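Zollwood Neighborhood Newsletter
16/08/2024

Household hazardous waste: what changes in September

The town's drop-off service for household hazardous waste moves in September from the old yard on Santoso Road to the new transfer station behind the Trimness building supply store. The entrance is on the north side, past the loading bays. Signs will go up before the first session. The Santoso Road gate will be locked after the last August session and anything left outside it will be treated as dumping.

Opening hours stay the same, from 8 a.m. to noon, twice a month. The dates are on the back page with the bin calendar. The new site has a covered lane, so sessions will run in the rain. They will still be called off for lightning or ice, and a notice will be posted on the town website by 7 a.m. if that happens.

Residents need proof of address. A utility bill, a driver's license or the sticker that came with the spring tax mailing will do. Renters who have none of these can bring a copy of the first page of the lease. Businesses can't use the service, and that includes people who run a painting or landscaping business from home. The county has a separate paid program for them.

What to bring

The list of accepted items is longer than it was last year. Paint thinner, oil-based paint, stains, pool chemicals, weed killer, motor oil, antifreeze, brake fluid, drain cleaner, rat poison and fluorescent tubes are all taken, as before. New this year are cooking oil, small propane cylinders of the camping kind, and fire extinguishers. There is a limit of 80 pounds per household per visit. Very few people come close to it, but if you are clearing out a garage or an estate, split the load between two sessions.

Latex paint is still not accepted. Take the lid off, mix in cat litter or sawdust, let it go hard and put the can out with the regular trash. Leave the lid off so the crew can see that it is dry.

The station does not take ammunition, fireworks, smoke detectors or medical sharps. The police desk on Nurkura Avenue takes ammunition and fireworks by appointment. Sharps go to the county clinic in a sealed hard plastic container.

Bathroom and cabinet products

A large share of the calls to the town office this summer were about bathroom products, and most of these don't need to come to the station at all. Shampoo, lotion, sunscreen and liquid soap go in the trash if there is product left in them. Screw the cap on tight first. If the bottle is empty, rinse it and check the number on the bottom against the recycling list. Don't pour leftovers down the sink or into a storm drain. Storm drains in Zollwood run straight to the creek.

Nail polish, nail polish remover and hair spray cans that still have something in them are different. They can catch fire and should come to the station. Medicines don't belong in either place. The pharmacy drop box is open during store hours.

Pack everything in a cardboard box you don't need back. The staff lift the whole box out of your car, and you won't be asked to get out. Keep products in their original containers, standing up if they can stand, and never mix two leftovers to save space. If a label has come off, write what you think is in the container on a piece of masking tape.

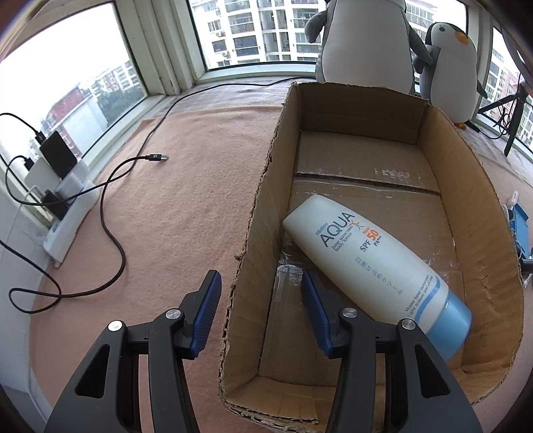

Jadwiga Wieczorek wrote to ask why the town can't simply pick these things up at the curb twice a year, as it did when she moved to Linden Court. She says the drop-off is fine for people with cars, but two of her neighbors don't drive and have had old garden sprays sitting in their sheds for years.

The town office replied that curb pickup ended over insurance. Containers left out overnight were being knocked over, and one leak reached a basement. There is now a home pickup for residents who are over 65 or who don't have a car. It is free, but it has only six slots a month and must be booked by phone. Neighbors may also bring items for each other. Bring a signed note with the other person's name and address, and the load will count toward that household's limit and not yours.

Batteries and electronics

Batteries were the main cause of trouble at the old yard. There were two small fires in the trash trucks last winter, and the hauler traced both of them to lithium batteries put out with the household garbage. Single-use alkaline batteries are allowed in the trash in this state, but rechargeable ones of any kind are not. Put clear tape over the ends of each one and bring them in a plastic bag. If a battery is swollen or hot, don't bring it in. Put it outside on bare concrete, away from the house, and call the fire department's non-emergency number.

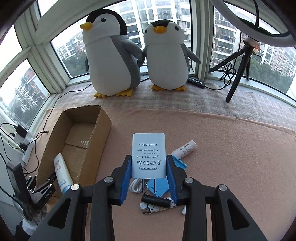 Electronics will have their own table at the new site, at the end of the covered lane. Last year residents brought in 119 boxes of them, and staff spent much of their time pulling batteries out from under other things. It helps a great deal if you sort at home. Clear a table, tip out the drawer and make two piles. Anything that stores a charge goes in one pile, so a power bank goes with the loose batteries, and a plug-in AC/DC adapter goes in the other with the cables. Adapters and cables can be boxed together without taping. Phones, tablets and laptops go with the batteries unless the battery comes out easily. Please wipe your own data first. The staff can't do it for you and can't return a device once it has been handed over.

Televisions and computer monitors carry a fee of 15 dollars each, payable by card or check. Printers and keyboards are free. Refrigerators, air conditioners and dehumidifiers are handled by the bulk pickup and need a separate call.

Cost

A few residents asked what the move will do to the solid waste fee. It won't change this year. The transfer station was paid for with a state grant and a town bond, and the bond is already part of the current budget. The fee comes up for review again next spring, and the hearing will be listed in this newsletter.

Questions about drop-off or home pickup go to the town office, extension 2062. The line is staffed on weekday mornings. After noon, leave your name, street address and a short list of what you have, and someone will call back the next working day.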